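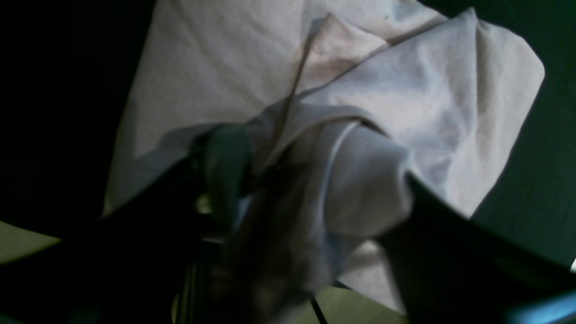 Newsletter > Bench Notes > May 2026

Two grippers, one white cloth

Ultingate says its new fingers handle fabric "as a hand would." We'll see. Nayeli Meléndez ran 100 picks with them and 100 with our old Skultby pair. The new ones won by 3, and I wouldn't spend money on 3. Both sets tend to bunch the cloth, so the fold afterward is still a mess. Higinio Arellano wants a repeat with the wrist camera turned down 12 degrees. Fine, but same cloth, same light, please.
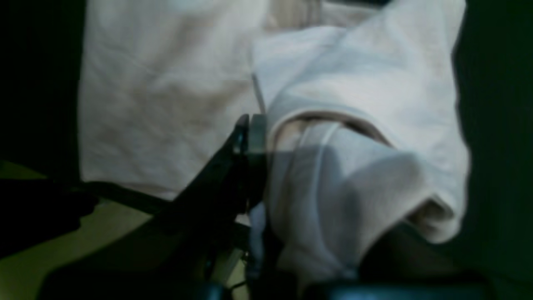 Fingertip against the folded part of the cloth.

Print this item | E-mail this item

Contact Foteo | Back to top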